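Home | Posts | Kitchen | Letters | Contact

Print this page | E-mail this post

Learning to read my great-great-grandmother's handwriting

I have been putting off writing this post because every time I sit down to do it I end up reading another letter instead. So here goes, and forgive me if I run on a bit, I'm still in the thick of it!

The short version: my aunt mailed me a shoebox last April. Inside were family letters, most of them from the Plunau side, nearly all in an old German script that I could not read one word of. I don't mean I found it hard. I mean I looked at the first page and saw a row of little zigzags, like somebody had tested a pen across the whole sheet. The oldest one has 1837 in the corner, and for about 2 weeks those four digits were the only thing in the box I could say I'd read.

I'm hooked now. I get up early to do this. I read a letter with my coffee the way other people do the crossword.

The script is called Kurrent, and if you've never run into it, the trouble is that so many letters are built out of the same stroke. The e looks like an n. The n looks like a u, only the u wears a little curved hat so you can tell them apart, and half the time the writer was in a hurry and left off the hat. The s comes in two shapes depending on where it falls in the word. The h goes way up and way down and loops both times, and it was the first letter I learned to love, because you can spot it from across the room. Once you have the h you have "ich" and "nicht" and "auch," and once you have those you have somewhere to stand.

My first real word was "Butter." I'm not kidding. Two t's side by side, a big B, and it just popped up off the page. I yelled. Then I read the line around it over the next hour and it was a complaint about the price, and I have never been so happy about a complaint in my life.

What got me moving was writing it myself. I'd been trying to learn by staring, and it didn't take. The Lellovik library has a folder of old school copy sheets, the kind where a child writes the same row of letters down the page, and I photocopied the whole set and started doing them like homework. Ten minutes of n's. Ten minutes of e's. You find out in your hand why the e looks like that, because it's two quick strokes and you're already on your way to the next letter. After that I could see the motion in the letters and they stopped being zigzags.

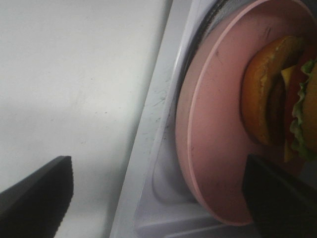 Dayana Contreras wrote to me after my last post that I should quit reaching for the dictionary and read out loud: the spelling in these old letters goes by ear, she said, and your mouth will recognize a word long before your eyes do. She was so right. There was one word I had been fighting with for days, I had it down as a place name, and when I finally said it out loud in my kitchen it was "probably." Just "probably," spelled the way somebody from that valley would say it. I went back through my notes and found the same word in five other letters, and I'd marked it as a town every single time.

So that's my routine now. First pass, I copy out only what I'm sure of and leave gaps. Second pass, out loud. Third pass, I look at the gaps and hunt for the same shape somewhere easier. If she wrote a wobbly "Schwester" on page one there's a good chance she wrote a neat one on page three. You build up a little alphabet for each writer, and I keep mine on index cards, one card per hand. The brother's card is a mess. He made three different capital K's and I don't think he ever settled on one.

I do all of it from scans, by the way, and the real letters stay in their sleeves. I print the scans at double size with wide margins and scribble all over them in pencil. Cheap paper, soft pencil, a ruler to cover up the line below. The ruler matters more than you'd think! Those tall letters hang down into the next line and tangle up with everything, and with the ruler there your eye has only one line to worry about.

What's in them? Mostly weather and cows, and I mean that as praise. A new stove that smoked. A cousin who went to Pravammont to learn saddle making and didn't write home, and then two letters later he has written home and everybody is mad about what he said. I still don't know what he said! That letter isn't in the box. There's a recipe for something with plums that stops halfway down the page, and a list of who came to a baptism, and a line that I have copied out and taped inside my cupboard door, where she tells her sister that the evenings are long and she would like to be annoyed by her in person.

I had always thought of these people as names on a chart. My chart has 900 names on it (yes, I'm one of those) and I would trade a good many of them for one more page in that handwriting.

I took a few of the hard ones to the reading evening in Zavala, where everybody brings a page they're stuck on and passes it to the left. I was nervous going in. I shouldn't have been, it was the best night I've had in ages. The person next to me had a baker's account book, all sums and flour, and I got a word in it before she did and felt about nine feet tall.
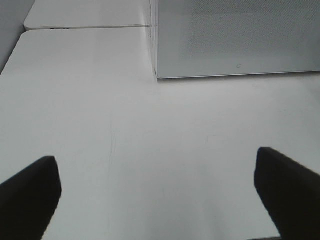
Braulio Bautista thought my mystery line in the plum letter was a figure of speech, something like having your hands full, and said I'd go crazy if I kept trying to make it be about a wagon. I'm still holding out a tiny bit of hope for the wagon. But he showed me how the ending curls under, and he's got a point, and when I read it his way the next sentence makes a lot more sense.

If you've got a box like this in a closet, please go get it out. Start with the newest letter, even if the oldest one is calling to you. The writing gets easier as you come forward in time, and you'll pick up the family names and the farm names, and those will carry you back. Don't start with a church record, they're all abbreviations and they'll break your heart. Start with somebody chatty.

I've got 40 letters done and a fat stack still to go. Next up is the brother with the K's. I've peeked, and the first line has the word "Butter" in it.

Back to top | Contact me through the letters page | Copyright, all posts and transcriptions by the author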